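Category: Measures & Standards / Features

The Spoonful Problem

Every few years somebody announces that the American kitchen is about to give up its cups and spoons. The latest promise comes from Plumley, which makes kitchen scales and would very much like you to own one. Its campaign, which started in August and has since spread to three grocery chains and a bus shelter near my apartment, says that weighing your flour will "end guesswork." I have been weighing my flour for a month. I still guess plenty.

The case for the scale is easy to state, and most of it is true. A cup is a volume, flour is a powder, and a powder will pack down if you lean on it. Scoop straight from the bag and you get one amount. Spoon it in and level it with a knife and you get less. Grams don't care how you got the flour out of the bag. I accept all of this. What I don't accept is the leap from there to the idea that a recipe in grams is an accurate recipe.

Take the book that comes with the Plumley scale. It gives the water for a plain loaf as 377 grams. I like that seven. It has the look of something worked out at a bench by a person in safety glasses. Then you turn the page and are told to add "a drizzle" of oil and bake until "nicely colored." My kitchen was humid that week and the dough wanted less water than the book did, so I held some back, by feel, the way my aunt would have done with a chipped teacup.

I took my doubts to Setareh Esfahani, who spent years checking store scales in Avville before she began teaching evening classes on measurement. She was kinder to the scale than I was, though not by much.

"People read the display and think they're reading the truth," she told me. "They're reading the display."
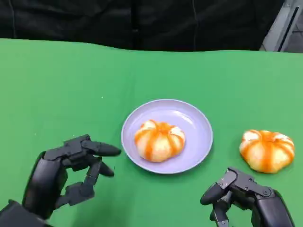 Her complaint is about small amounts. A typical home scale shows whole grams, and many of them are slow to notice a light load added a pinch at a time. Ask one for 5 grams of yeast and a rounding error that would vanish in a bag of flour becomes a fair slice of the total. She brought a set of brass check weights to our meeting, and we tried my Plumley on her desk. The large weights were fine. The smallest one it ignored until she lifted it off and dropped it back on with a bit of force. For yeast, salt and baking soda she uses measuring spoons, and she said so without any embarrassment.

The spoons have their own troubles, of course. A US tablespoon is a shade under 15 milliliters and an Australian one is 20. The British pint is bigger than ours, while the British fluid ounce is slightly smaller, a fact that has ruined more than one custard. Even the American cup comes in two sizes: the ordinary one, a little under 237 milliliters, and the 240 used on nutrition labels. You will rarely taste the difference. You may well spend an evening arguing about it, as I have.

Dehua Song, who edits recipes for the cookbook publisher Zanddale, has the job of turning one system into the other. He showed me a conversion sheet the house has used for years. It runs to 51 ingredients, and next to each is a single weight per cup. I asked whose cup it was, and whether it was scooped or spooned. He didn't know. The sheet was there when he arrived.

"We convert, then we round, then somebody rounds it again for layout," he said. A cook at the far end sees a clean figure in grams and assumes it was weighed. Sometimes it was. Often it began as a cup in someone's kitchen and was multiplied into respectability.

The scale people don't like this point. A rival firm, Mousavi, sells a model at 80 dollars that reads to a tenth of a gram, and its leaflet talks about "laboratory results at home." Laboratories check their instruments against known weights and write down the outcome. I have yet to meet the home baker who does either — and the Mousavi leaflet doesn't suggest it until the back panel, in type I had to carry to the window.

I'm keeping my scale. It means fewer things to wash, and I've grown fond of pressing the zero button. For bread made over and over in the same bowl, it helps me do on Thursday's dough what I did on the last one, which is worth something. But repeating yourself is a smaller claim than being right, and it doesn't sell as many scales. The measuring cups are staying in the drawer as well, including the one with the handle bent back.

Comments (3)

gramsplease: Been baking by weight for years and my bread is better. Sorry, but that's evidence enough for me.

Lorna P.: You forgot sticks of butter! Half a cup, printed right on the wrapper. Best system we ever had.

old_miller: The humidity point deserved more space. Flour takes on water in the bag, so your weight is off before you start. Also my scale drifts when the battery gets low, check that.

Contact the editors | Reprints | © 2019 | Back to top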